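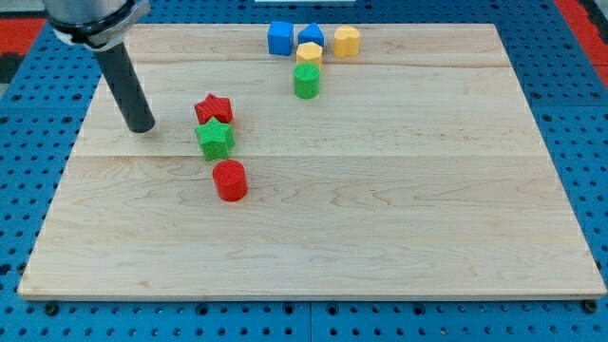
Roltach and Brarano agree to reopen river crossing

The governments of Roltach and Brarano have agreed to reopen the Plostside crossing to passengers and light goods from January, following talks between the two foreign ministries at Tapsell.

The crossing was closed to all traffic after the two sides withdrew their ambassadors. Under the agreement, it will open daily at 7 am, with joint customs checks on the Brarano bank. Residents of the border districts who hold one of the 2898 permits issued before the closure may use them without applying again.

The Foreign Minister of Roltach, Heather McAlister, said the decision followed 16 months of contact between officials.

"Our differences over the river boundary remain, and they will be dealt with through the proper channels. Families and traders on both banks should not have to wait for that work to finish," she said.

Her counterpart, Rhys Tomoana, said Brarano would return its ambassador to Roltach once the crossing was in operation. He confirmed that patrols on the upper river would continue under existing rules.

The ministers also agreed to restore the direct line between the two border commands and to resume the exchange of water level readings. Talks on fishing rights will be led by Annatjie Coetzee for Roltach and Rochelle Tautahi for Brarano.

Media enquiries: Kylie Mahuika, Press Office, Ministry of Foreign Affairs, Roltach, extension 826.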